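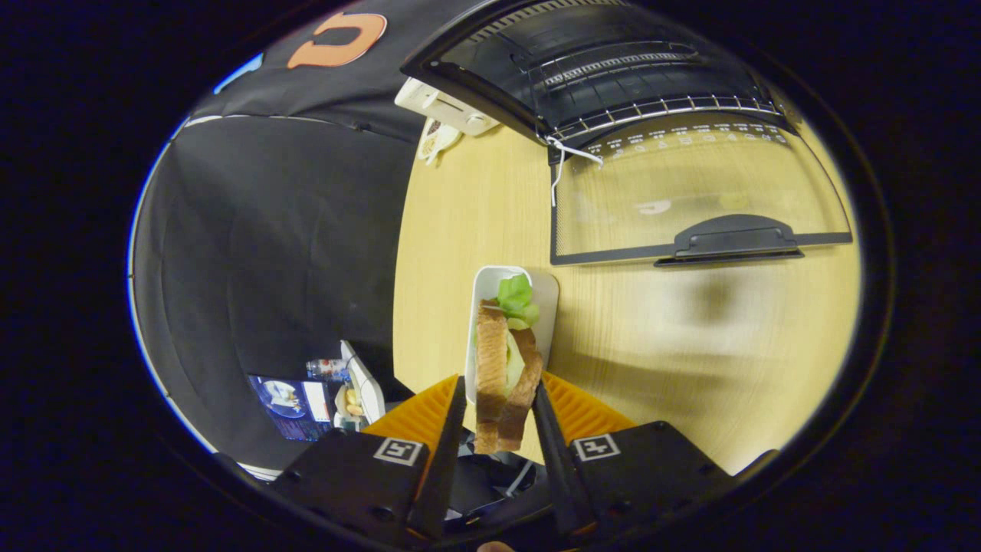
Lolen hand gripper holding a sandwich over the tray.

We've had the Lolen on loan from Zaltetti for 9 days. Short thread on how it does with food.

It's a two-finger hand-held unit, black fingers with ribbed orange pads behind them. You hold it and work it yourself. No arm in the box.

Bread is the hard part. Toasted slices are fine. Soft white bread dents if you squeeze past halfway, so go slow on the trigger.

So-ying Chou did 36 sandwich pickups with it. She dropped 2, both overfilled with lettuce.

Cleaning takes about five minutes. The pads come off, the mounting blocks don't - crumbs get into the screw holes and you need a brush.

Price is $3000 with one spare set of pads. Clultis sells something similar for less, but Tien-fu Lu tried it in December and the grip was too stiff for bread.

We're keeping the loaner another month. Soup bowls next.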